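**Packing bench for small bottle orders - tape, cases, where does the box go??**

posted by Ansel Boateng

Hi all, quick one. We just moved our bottle packing over to a green topped table at the Grembridge unit and I can't get the layout right. Bottles roll. Box is always in the wrong place. Need to get 38 orders out before the December rush and I've got maybe 30 minutes tonight to shuffle stuff. Pics of how it is right now:

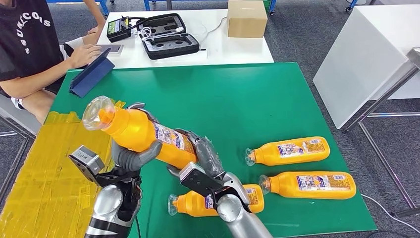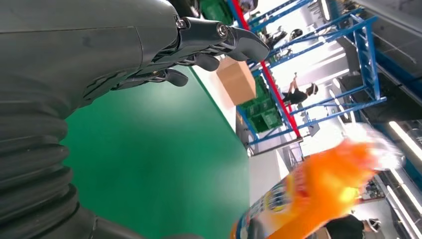

*Green table in both. Orange bottles and the white table are in the first one, blue rack and green crates in the second.*

So the table is nice and big but the top is slick and I don't love laying bottles on their sides. Labels get scuffed. Yellow tape on the near left was my idea for a "work here" zone - strips overlap, lifting it later is gonna be a pain I think. White table behind has the black foam case with all the cables and it's eating space I want for cartons.

What I want to know:

- stand the bottles up or leave them lying down?
- is tape ok as a zone marker or should I get a mat
- cardboard box on the table or off it

Budget is 65 bucks total, so no fancy packing station please. Thanks!!

---

**Thaddeus Sorensen**

Stand them up. Lying down is fine for the one you're labeling or checking, not for the ones waiting. Get a shallow tray with a lip, line it with that rubbery drawer liner stuff, caps up, done. I did this with Haddad dropper bottles for 3 years and the scuffing pretty much stopped once they quit touching each other.

Tape: works, but don't lay it edge over edge like that. Grit gets in the overlaps and then it curls. Just run an outline, four strips, leave the middle bare. If you want grip in the middle put a mat there. Pull the old stuff slow and low, hair dryer if it fights you. Test a corner first, some tops go dull.

Box - off the table. You've got crates over by the blue rack, flip an empty one over and set the carton on it at hip height next to wherever your right hand is. Then you're dropping bottles down into it and not reaching across evrything.

Also that foam case, close it and put it under the white table when you're packing. Cables too, a long one trailing over the surface will catch a bottle sooner or later. Bit of velcro round each.

---

**pusska_packs**

just get a mat, cutting mat is fine. i use a Pusska one, no complaints

---

**Grellent Dave**

Mostly agree with Thaddeus but I'd keep the carton ON the table if you're only doing small orders, far corner, flaps open toward you. Bending down to a crate 38 times is not fun on the back. Depends how tall you are I guess.

One thing no one said, check the caps before they go in. If its liquid, put a bag around each bottle or at least a strip of tape over the cap seam. One leaker ruins the whole carton and the labels on the rest. Dividers too - cut up an old carton, slot the pieces, costs nothing.

---

**Ansel Boateng**

ok tray ordered, liner too, still under budget. Going to try the crate thing first and if my back hates it I'll go with the corner. Leaving the tape til the weekend, no time. Thanks guys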